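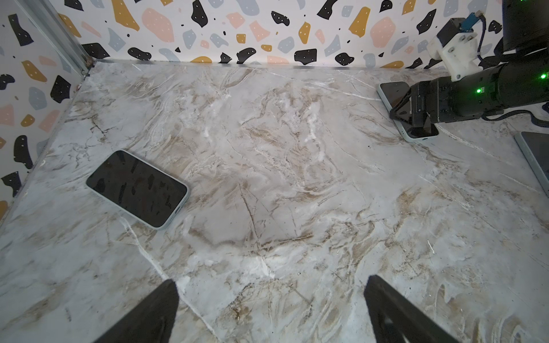 14/11/2018
By Hermine Holzer

A phone case is a molded part with a tolerance, and most complaints about cases come down to that tolerance being missed. Too tight, and the corners pull away from the glass. Too loose, and grit works in behind the back panel, where it scratches the finish the case was bought to protect.

Soft cases in pale colors have sold well this year, mint in particular. They are also the hardest to keep in good order. Most are made of silicone or TPU, a flexible plastic that can be molded thin and still absorb a knock at the corner. Silicone holds its color longer but collects lint. TPU stays cleaner to the touch and yellows with light, skin oil and heat.

Desmond Okafor, who buys accessories for the repair chain Clinditz, keeps returned cases sorted by fault. Of 700 cases sent back to the chain's stores, he says, over half had stretched at the port opening.

"The opening is where the wall is thinnest," Okafor said. "People peel the case off from there. Start at a top corner, push the phone out with a thumb, and the case lasts a lot longer."

Rounded corners matter as much as wall thickness. A phone dropped flat spreads the load over the whole back, but a phone dropped on a corner puts it into a very small area. Clavum, which molds cases for several store brands, makes its corners 3 millimeters thick and leaves the long sides thinner to save weight. Thaddeus Park, the company's tooling manager, said the mold must also leave a raised lip at the front, so that a phone laid face down rests on the case.

Laid face up, the glass is clear of the table but open to anything put down on top of it. On stone or stone-look surfaces, Park advises face up all the same. Fine grit is difficult to see against a veined pattern.

Cleaning is simple. Take the phone out, wash the case in warm water with a drop of dish soap, rinse it, and leave it to dry for several hours before refitting. Water trapped between case and phone tends to collect at the port. Alcohol wipes should be kept away from tinted silicone. Yellowed TPU can't be restored, and bleach makes it brittle.

Clavum's new corner tooling goes into use at the end of November. Cases from it will carry a 34 on the inside of the back panel.

Related
Screen protectors: film or glass
Veltance opens second molding line
Charging cables and why they fray
Majdi Twal on buying a used phone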